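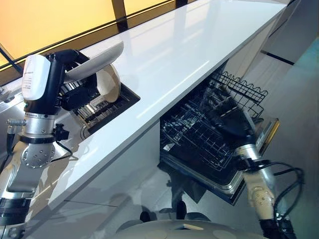

Plate held nearly on edge over the sink rack, second arm at the upper rack of the dishwasher.

Recording the dish loading task by remote control

These steps cover one operator recording demonstrations of the plate task on the two-arm station in the Noltow kitchen. They assume you have passed the motion check and can drive both arms without a spotter. If the arms have been remounted, do the calibration page first.

The task is one plate per episode. The gripper arm takes a plate from the wire rack in the sink and carries it to the dishwasher. The hand arm steadies the upper rack while the plate goes into the lower one. An episode ends when both arms are back at their rest poses.

Before you start

Open the dishwasher door fully and pull out both racks. The upper rack must come out far enough for the hand to reach in among the wires, but the lower rack needs open space above its front half. Slide the upper rack back a little if the plate cannot pass.

Disconnect the dishwasher at the wall. The door switch alone is not enough.

Check the cables on both arms. Loops should hang free through the whole reach, with nothing crossing the door edge. Move each arm slowly to its farthest working pose and watch the connectors while it moves. If a cable pulls straight at any point, stop and reroute it.

Wipe the counter dry. Polished white surfaces throw bright streaks into the head camera, and a film of water makes them worse. Do not change the lighting partway through a set. If you have to, close the set and open a new one.

Setting up the session

1. Start the Ovolska recorder and load the profile "plate_lower".
2. Set the episode limit to 80. Longer sessions are allowed, but the operator has to sign off and rest before the next set.
3. Confirm that the head camera and both wrist streams are live. A frozen stream still shows a green light in version 106, so wave a hand in front of each camera.
4. Set gripper force to the plate preset. Do not use the cup preset, which closes too slowly for a rim grip.
5. Put both arms in the rest pose and zero the leader handles.

Recording an episode

1. Press the left pedal. Wait for the tone before moving.
2. Bring the gripper over the sink and line the fingers up with the rim. Approach from above. A side approach tends to catch the rack.
3. Close on the rim and pause briefly. The pause gives the labeling script a clean boundary between grasp and lift.
4. Lift straight up until the lowest part of the plate clears the counter. Keep it nearly upright. Tilting it flat at this point costs time later and blocks the wrist view.
5. While the plate is still over the sink, move the hand arm to the upper rack. Rest the fingers on the wires without pushing down.
6. Carry the plate across and lower it between two rows of the bottom rack. Let the wires take the weight before you open the gripper.
7. Back the gripper out along the line it came in on.
8. Withdraw the hand, return both arms to rest and press the right pedal.

Keep the speed even. Demonstrations that crawl through the approach and then rush the placement train badly, and the Bisow filter will drop most of them anyway.

What to keep and what to discard

Keep an episode if the plate was placed, even if you needed a second try at the grasp. Recoveries are useful. Mark them with the R key so they can be weighted separately.

Discard the episode if:
- the plate touches the door edge or the tub frame
- the hand arm moves the upper rack by more than a finger's width
- a person steps into view
- you take your hand off a leader handle before the final tone

A dropped plate is a stop, even if nothing breaks. Hit the red button, log it and get Azlan Sinaga to look at the fingertips before continuing. Chipped plates come out of the set for good.

Common problems

Gripper slips on the rim. Usually the fingertip pads. Clean them with alcohol and let them dry. If it slips again, change both pads together.

Hand snags on the upper rack. Open the fingers fully before withdrawing, then lift slightly and pull back. Pulling straight out drags the rack.

Delay between leader and arm. Check that no upload is running. The uploader should be set to start only after the session closes.

Error 2495 on the gripper arm. The wrist has reached its joint limit. End the episode, rotate the wrist back to neutral and start the next plate with the elbow higher.

After the session

Close the set in the recorder, then run the checker. It lists episodes with missing frames and anything over 900 frames, which should be reviewed by hand before upload. Name the set with the Purba station code and your initials. Fitriani Lumenta merges the sets in the evening and will send back any that have no notes file.

Push both racks in, close the door and leave the arms parked with the brakes on.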